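The kettle and I have reached an understanding

I gave up coffee in February. People who give up coffee talk about it, so I'll get that over with: there were headaches, and I was rude to a parking meter. Then I took up tea, which has turned out to cost more.

My first tin was Munar breakfast blend, forty bags, and it tastes like a wet fence in a good way. I drank it for 2 weeks before a shop clerk informed me, with real sorrow, that bags are for beginners.
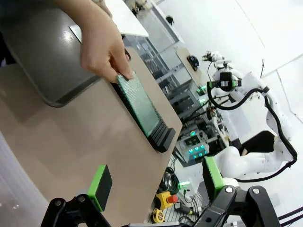
The loose leaf years (so far, one month)

So I bought a pouch of Tristura. The label asks for water at 197 degrees, a temperature my kettle passes through on its way to somewhere else. I let it boil, wander off, come back and pour. Sometimes I come back the next morning.

The Gunn teapot was a mistake. It holds enough for a family reunion and dribbles down the spout onto whatever bill I'm avoiding.

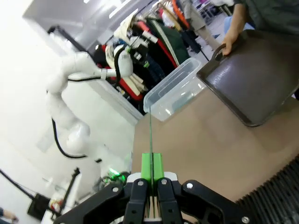
I've tried pouring faster, then slower, then over the sink, where the tea at least lands near its final destination. A dab of butter under the spout is supposed to help. It did help, and the tea tasted of toast.

The Trurix strainer has been faultless. I lost it for 20 days and it was in the teapot.
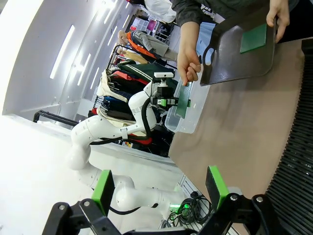 Do you miss coffee?

Mostly around 3 p.m., when the place downstairs starts grinding beans. I open the window and drink my tea next to it.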